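Cable mess between cabinet and sofa, what would you do?
Trurnside Home Forum > Living rooms

gilico_71
Posts: 32

We moved the sofa in August and now every cord in the room ends up in the same corner. The only free socket is over there, on the wall above a little side table. I can't drill into the skirting because it's marble and the landlord would have a fit. Looking for something cheap, under 30 dollars if possible.

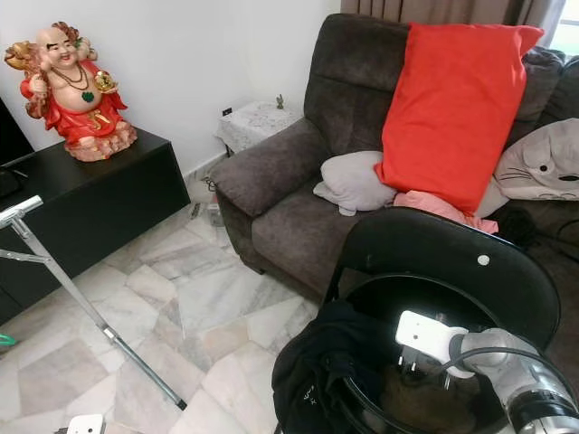
My first idea was one of those cable boxes with a lid, pushed in under the table. My wife wants a longer tablecloth instead, so it all disappears. The lace one on there now stops nothing from showing, and you can see the tangle on the floor from the doorway. The Buddha stays on the end of the cabinet, that isn't up for discussion in our house.

veseo
Posts: 9

Box. A longer cloth just hides dust, and you'll be on your knees pulling it up every time you want to unplug something.

xue_at_home

I disagree with veseo. We had a box and it got warm with two chargers in it. A cloth to the floor lets air through and costs nothing if you have an old sheet.

veseo

Depends on the box. Get one with slots on both ends and don't put chargers in it, only the power strip.

trurn_lurker

What about the ones lying across the sofa seat on the right? Neither idea fixes those. I'd sort them first, before somebody sits on a plug. Velcro ties, then run them down behind the backrest.

gilico_71

Those are phone and laptop cords, they move around a lot. Velcro is a good idea though, I have a roll somewhere.

xue_at_home

Measure the table height before you buy any box. Ours was an inch too tall and went back to the store.

gilico_71

Will measure tonight. Leaning toward the box with slots, and she can still change the cloth if she wants to.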